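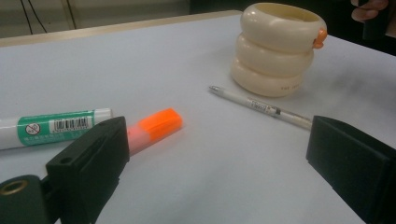
Wurkard car, notebook — February 12, 2019

Back in the workshop after the shakedown and my ears are still ringing, so I'm writing this up while I remember any of it. Short version: the car runs, the gearbox mostly behaves, and Malathi came in grinning, so I'm calling it a good day!

We did 41 laps in all. Malathi took the first long run and Anil had the car after lunch. She says the front end is a lot calmer than last year's (I believe her, she moaned about that front end for a whole season) but the rear steps out when she gets back on the power in the slow corners. Anil felt it too, only later in the corner, and he thinks it's worse on old tires. Gopinath wants to go one step softer on the rear bar before we touch anything else. Fine by me.

Gearbox: it missed the shift from third to second five times, always under heavy braking, never in the gentle laps. Mahfuz had the Hartono actuator off and found play in the linkage, more than I'd like on a part that new. He's shimmed it for now. I've written to Hartono asking for a replacement, and if they're as slow as they were in November we'll be racing on the shims.

Weight — car went over the scales at 503 kilos, no driver, tank drained. I had hoped for less. The new seat bracket is a lump and I'd like to redraw it, but Divya wants the crash paperwork finished before anybody changes the seat, and she's right, so it stays.

Brakes were good. Pads are wearing evenly left to right, a touch more at the front than I guessed. Ducts stay as they are. Prorkik sent the wrong bleed screws again, so if you open the box on the shelf, don't fit those!

The logger dropped the left rear damper for the whole second run. Mahfuz wiggled the connector and it came back, which I don't trust one bit. New connector please, and zip tie the loom further from the upright.

The bill from Heken for dampers came in at 1,394, which is what they quoted. Divya has it.

Still to do before we load the truck:

Rear bar one step softer (Gopinath)
Left rear damper connector (Mahfuz)
Chase Hartono (me)
Fresh gearbox oil, and keep the old stuff in a clean jar, I want to look at it
Anil's pedals back a notch, he says his knees hit the column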